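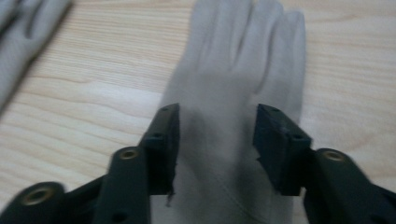

Glove number one, jaws on either side of the palm.

So, the gloves. I promised a few of you I'd write up how the glove pairing work went, and then it got to be 17 January 2024 and I still hadn't, so I'm doing it tonight with a bowl of soup next to the keyboard.

Quick catch-up if you're new. We're trying to get an arm to pick up soft things and stack them in pairs, and we teach it by doing the job ourselves with a hand-held gripper that records as we go. No joysticks, no headset. You hold the thing, you pick up the glove, you put it on the other glove, you do it again. Then a policy gets trained on all of that and we find out how badly we taught it. Our project name for the whole mess is Pisis, and please don't ask me what it stands for, because we picked the name first and never got as far as the words.

We ended up with 484 demos that I was willing to train on. Collecting them took most of September and a good bit of my right wrist. After the first long session I couldn't open a jar of pickles!

I want to talk about one thing in particular, which is where on the glove you pinch. I had never thought about this. If you hand me a glove I just grab it, by a finger or the cuff or whatever is closest, and my hands sort out the rest while I think about lunch. The gripper has two pads and opens and closes, and that's it. Grab by a fingertip and the whole glove swings under you like a wet sock, and wherever it lands, it lands folded. Grab by the cuff and you tend to get only the top layer, so the glove opens up like a little bag. Both of those still count as a pick. They just make the next step miserable.

The palm is much nicer. You come down with a pad on each side, close, and the fabric bunches up in the middle into a sort of ridge, and the fingers and the cuff hang down on either side and more or less balance. Put it down again slowly and it opens back out mostly flat. Mostly.

So we tried three ways of teaching it. The first set had free choice, grab wherever feels natural. The second was palm only. The third was palm only, but with a little pause above the glove before closing, maybe as long as it takes to say "okay" out loud (I did say it out loud, every time, for days). Same number of demos for each training run, same network, same table. Then 30 test trials per policy, with the gloves tossed down fresh each time.

The free choice policy was a disaster and kind of a fascinating one. It would head for a finger, change its mind, drift toward the palm, and close on the bit between the two, where there's hardly anything to hold. I think it was averaging us. Some of us are finger people and some of us are cuff people, and the arm split the difference and went home with nothing.

Palm only was a big jump. It placed the second glove on top of the first in more than half of its trials, which made me so happy that I took a walk around the building. The pause version was better again, and it got to nearly 30 out of 30 on the pick alone, though the full pairing was lower than that. I'm not putting the pairing score here yet. I scored those trials myself, late, and I was generous about what "on top of" means. I want someone who doesn't love this project to go through the recordings first.

Why does the pause help? My guess is that it gives the network a bunch of moments where the view is steady and lined up, so it learns what "ready to close" looks like. When you do it all in one swoop, the ready moment is gone in a blink and the arm is smeared across half your pictures. A friend at Ueda thinks it's simpler than that and the pause just slows everybody down, so the demos get cleaner overall. Could be! I'd need to run slow demos without a pause to tell us apart, and that's on the list for when my wrist forgives me.

Stuff that went wrong, in no real order. The gloves are light gray, almost white, and our table is pale wood, and the policy is noticeably shakier over the brighter end of the table. The jaws also throw a shadow across the palm when they come in, and I suspect the network is using that shadow as a clue. I moved a lamp between trials once and the arm closed early three times in a row. I moved the lamp back and it behaved. I've now put tape on the floor for the lamp, but obviously that's cheating, and the real fix is demos under different lights.

Also, threads. These gloves shed. A dangling fiber near a pad doesn't bother the policy as far as I can tell, but it bothers me enormously and I've lost whole minutes to snipping.

Next up is the Dokum set, which is the same job with colored gloves and a darker table, and after that we're taking the rig over to Kinisau to try it on their bench, with their lamps, where my tape is no use at all. If you've done cloth pinching with two flat pads and have opinions on pad surface, leave me a comment. I've been going back and forth between smooth and rubbery for weeks and I'd like to stop.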